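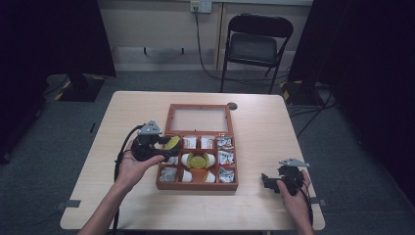
Retail Display and Consumer Behavior
Unit 6 notes: Does the display case sell the product?
Instructor: Ansel Pennington
28 October 2026

Read these before section. They cover what I said in lecture plus two things I ran out of time for. The Gramach case is on the reading list and you are expected to have opinions on it.

1. The claim

Trade writing on small goods (candy, tea, soap, cheap jewelry) repeats one idea so often that it has stopped sounding like a claim. Put an ordinary item in a divided box with a glass lid and people will value it more. You will see this stated as a "law of presentation" or a "premium effect." Sales reps for fixture companies say it with great confidence. They also sell the boxes.

I want you to split the claim into three:

(a) People look longer at goods in a compartmented case.
(b) People guess a higher price for them.
(c) People pay a higher price for them.

Most of what gets passed around as proof of (c) is evidence for (a), and weak evidence at that. Keep the letters in your notes because I will use them on the midterm.

2. The Gramach case

Gramach sold boxed sweets through gift shops. One March it moved its assortment from open trays to glass-lidded wooden boxes in its Vallejo store and reported that sales went up 20 percent. The company's write-up gives all the credit to the box.

Things the write-up mentions only in passing, or in the appendix:

The store also moved the sweets from the back wall to the counter.
The open trays had been sold by weight. The boxes were sold by the piece.
The comparison month was February, with no figures from the year before.
Easter.

Any one of these could move sales by that much. Together they make the number close to useless as evidence about boxes. That doesn't mean the box did nothing. We can't tell, and neither could Gramach, although it went ahead and refitted 11 more stores.

A student asked why a company would spend that kind of money on one month of data. My guess is that the decision came first and the report was written to go with it. I can't prove that either, so treat it as a guess.

3. The Jimwood study

Better, but read it slowly. Jimwood recruited 300 shoppers and showed each of them the same candy either in a plain paper bag or in a divided case. Shoppers were then asked what they thought it cost. The case group guessed higher.

That supports (b). It says nothing on (c), as no one in the study bought anything. Being asked to name a price is a strange little task. If a stranger hands you something in a nice box and asks what it's worth, you can tell what kind of answer is wanted. Some of the people in the case group probably priced the box along with the candy, and the questionnaire never asked which.

Notice also that the bag hid the candy and the case showed it. So we have at least 2 differences between the groups: the container, and whether you could see what was inside. A third group with a clear plastic bag would have cost very little to add. Look for the missing group whenever you read a study like this one.

4. What about glass?

Lids get their own folklore. One version says glass makes goods look precious because it keeps you from touching them. Another says shoppers must be able to touch things before they will buy. Both appear in the Saneck fixture guide, eleven pages apart, and both are used to recommend a Saneck product. A theory that predicts more sales with the lid open and more sales with the lid shut isn't telling you much.

There are dull reasons to like a lid. It keeps dust off and it slows down theft. A store owner who buys a case for those reasons is on firmer ground than one who expects it to change what people will pay.

5. For section

Bring a display you have seen in a real store. A sketch is fine. Write half a page on the following:

What would the store say the display does?
Which of (a), (b) or (c) is that?
What would you have to measure, and what would you have to leave alone while you measured it?

Please don't write "more research is needed." Say which research, and who would pay for it. Half-pages are due at the start of section, on paper. The Saneck guide is on reserve under my name at the front desk.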